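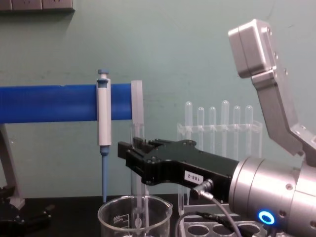 Pipette stands – bar type or carousel?

Posted by tealbench
We have to replace the pipette stands in our teaching lab at Trirnton before September and I would like some opinions before I put the order in. The one on the bench now is the horizontal bar sort, a thick blue bar on a grey metal leg with a frosted plastic piece on the end, and the pipette hangs over the front with its tip cone clear of the bench top. I like that it keeps the cone off the surface. What I don't like is that the students knock the pipettes when they reach past. The other choice is a carousel from Prothero, which takes up less of the bench but stands taller. Budget is £300 for the lot. Has anyone used both?

Reply from mossop_k
We've had bar stands since 2019 and I wouldn't change. You can see straight away if one is missing at the end of a session. With a carousel you have to turn it to check, and ours stuck whenever anything got spilt near the base.

Reply from gel_and_comb
I'd go the other way. Bar stands are fine against a wall if you've got the length, but on a shared bench they get shoved along until they end up behind something. We swapped to carousels and got a good bit of bench back. Which Prothero one is it? The small one is light and tips if you only load one side.

Reply from tealbench
The small one, I think. I'll check the base. We have 12 pipettes out at most, and usually fewer.

Reply from mossop_k
Then you don't need a carousel. Two bars would do it.

Reply from gel_and_comb
Two bars is a lot of bench for a teaching lab. Depends how deep the benches are, I suppose.

Reply from nine_wells
Whatever you get, try it with your own pipettes first. We bought Zurkham bars and the hooks were too narrow for the older multichannels, so those lived in a drawer for a year. The supplier did take one back but we'd already thrown out the packing for the others.

Reply from tealbench
Good point. Ours are nearly all single channel, but there are 3 multichannels that come out for the plate practical. They don't sit well on the bar as it is.

Reply from hobnail
On the knocking – have you tried turning the stand so the ends point at the students and not the long side? Takes a strip of bench front to back, but people stop reaching over it. We also put a bit of non-slip mat under the feet. It cost next to nothing and they've stayed put.

Reply from gel_and_comb
Mat works on a carousel too, to be fair.

Reply from mossop_k
I don't agree about turning them. You just get people catching the end with a sleeve. Push the stand to the back and make them stand up to fetch a pipette. They should be putting it back after every use anyway.

Reply from hobnail
They should, yes. Ours leave them lying flat with liquid still in the tip, so I'll take any arrangement that gets them hung up at all. If it's at the back they don't bother.

Reply from tealbench
Same problem here. I'm leaning towards one new bar and one carousel for the middle bench, then see which the students use. Uvangate have a bar stand with wider hooks that might take the multichannels. Has anybody got one?

Reply from nine_wells
Yes, two of them. Hooks are fine, and they slide, so you can space them out. The end caps come off if you lift the stand by them, so show people how to carry it. Otherwise no complaints.

Reply from tealbench
Thanks. I'll ask them for a quote this afternoon and measure the middle bench while I'm at it.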